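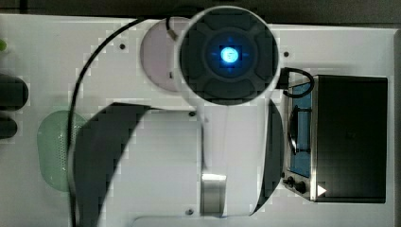
Section 4: Setting up the Urnero water softener

This section covers the first fill, the hardness setting and the first regeneration of the Urnero softener. Piping and drain connections are covered in Section 3. Finish those before you go on, and check each joint for drips with the main supply open.

Before you start

Keep the test strips and the owner's card within reach. Write down the serial number from the back of the cabinet. If the number begins with 1130, your unit has the older Gavel valve. If it begins with 1327, it has the Molefe valve. The steps are the same for both unless a note says otherwise.

CAUTION: Use clean pellet salt only. Rock salt leaves grit in the bottom of the tank and can block the brine line.

4.1 Filling the salt tank

1. Lift the lid and remove the packing foam from around the brine well.

2. Check that the float inside the brine well moves up and down freely.

3. Pour in water until it covers the salt grid by 2 inches. You only do this once. After the first regeneration the valve adds its own water.

4. Add salt until the tank is half full, then put the cap back on the brine well.
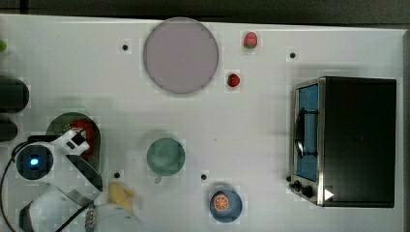
One owner wrote to ask whether the tank should be topped up to the brim so it could be left alone until February. We don't advise it. A full tank in a damp basement tends to form a hard crust, and the salt under the crust dissolves while the top stays where it is – the tank looks full and the water comes out hard.

NOTE: If you find a crust, break it gently with a broom handle. Do not strike the sides of the tank.

4.2 Setting the hardness

1. Run cold water from a tap ahead of the softener for one minute.

2. Dip a test strip and compare it with the color chart on the owner's card.

3. Press and hold SET until the display flashes.

4. Use the arrow keys to enter the reading in grains per gallon. If your water contains iron, add the allowance printed under the chart.

5. Press SET again to save. On the Gavel valve, wait for the second beep before you let go.

Private well water can change over the year. Test it again each season and enter the new reading if it is different. 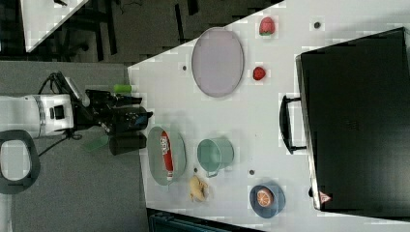
4.3 Running the first regeneration

1. Turn the bypass lever halfway toward SERVICE and let the resin tank fill slowly. Opening it all at once can push resin into the house pipes.

2. When the sound of running water stops, turn the lever fully to SERVICE.

3. Press REGEN and hold it for five seconds. The cycle takes 71 minutes.

4. Look at the drain hose during the first backwash. The water may be tan or cloudy at the beginning.

5. When the display returns to the time of day, run a cold tap until the water is clear.

CAUTION: Do not draw hot water during the cycle. Hard water will pass into the heater.

If the Fomska pre-filter is fitted, rinse its screen once the cycle is done.

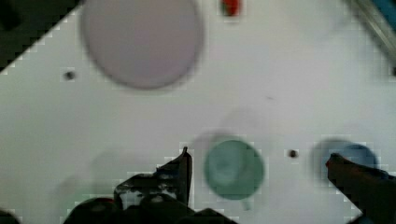 What time of day should later regenerations run?

Set them for two in the morning, which is the factory setting, or for any hour when the household is not using water.

4.4 After a power cut

The hardness setting is kept in memory, but the clock is not. Set the clock again when power returns. If the cut came during a cycle, the valve finishes that cycle first, and the display shows a dash until it is done.

Page revised 9 August 2025. Continue with Section 5, Routine care.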